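Subject: Re: [tonby-users] Planner defaults in the August branch

Minoru Hamada wrote:

> We've merged the new grasp scorer into Tonby and made it the default on the August branch. On our 200 kitchen layouts in simulation it completes bowl stacking in 91 percent of runs, and planning time is down as well. I'd like to drop the old sampler entirely before the next tag, so if you still depend on it, please speak up now. The config for Oshima is already updated. Fasto users will need to regenerate their collision meshes, but that's one command.
>
> Any objections?

Yes, a few. I'm glad somebody finally touched that part of the code, and the diff reads well. But I don't think the numbers support deleting anything yet, and I'd like to see the old sampler stay in the tree for at least one more tag.

First, the 91 percent. What counts as a completed run? I went looking in the evaluation script and as far as I can tell it compares the final pose of the bowl with the target pose and stops there. There's no check on what the other arm was doing, no check on contact forces along the way, and no penalty for pushing a neighbor across the table. A run where the bowl gets dropped from a small height and happens to settle in the right place would score the same as a clean one. Maybe there are none of those in the 200. I'd still like to know before we quote the number in the release notes.

Second, planning time. The new scorer caches grasps per object mesh. Our layouts reuse the same few meshes over and over, so of course the cache looks great. Tondotitz doesn't have that luxury. Their objects come out of perception with a slightly different mesh every time, and with the hash written the way it is now, that's a cache miss on every call. I tried it with small noise added to the vertices and the speedup was gone. Somebody should repeat that on a machine that isn't mine.

Third, and this is the one I care about, the two arms. The planner solves for the left arm, freezes the result, and then solves for the right one against it. That's what the old code did too, so I'm not blaming the merge. But the old sampler spread its candidates out enough that the second solve usually had room. The new scorer likes grasps on the rim, close to the middle of the table, and the second arm gets whatever is left over.

I reran the stacking layout with clearance logging turned on and paused it once the left gripper had the rim of the first bowl:

```
tonby run --layout bowls_hotplate --log-clearance --seed 2000
```

My questions, in the order I'd want them answered:

1. Can the evaluation report the minimum clearance between the arms for each run? The collision checker already computes it and throws it away. Printing it would take a few lines, and we'd learn whether the runs that pass are comfortable or lucky.

2. Are we sure the collision margin is applied to the fingers as well as the wrist? In the paused state the lower finger of the right gripper sits just over the rim of the bottom bowl while the left arm is still holding the other one. I'd expect the planner to keep that finger farther off at this stage, and the config says it should. Either the margin is ignored for finger links, or the scorer overrides it when the gripper is open.

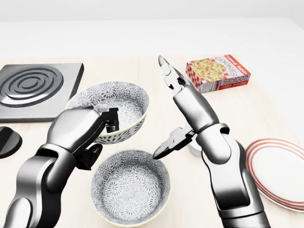 3. What happens when the two bowls have the same mesh? They're identical in this layout, pattern included. With the old tracker I've seen the object IDs swap when one overlaps the other from the camera's side. In simulation we read the IDs straight from the state, so we'd never catch it.

4. Does anyone have hardware results, even bad ones? I'd take a small table with failures in it over another simulated percentage.

As for the Fasto meshes, "one command" is true if you have the original files. If all you have is the exported package, the command exits without an error and leaves the old meshes in place. Please make it fail loudly.

My proposal: keep the new scorer as the default on the August branch, leave the old one behind `--sampler legacy`, and hold off on removing it until questions 1 and 2 have answers. If the clearance numbers look fine, I'll write the removal patch myself – and I'll drop the third objection along with it.

Logs on request, they're too big for the list.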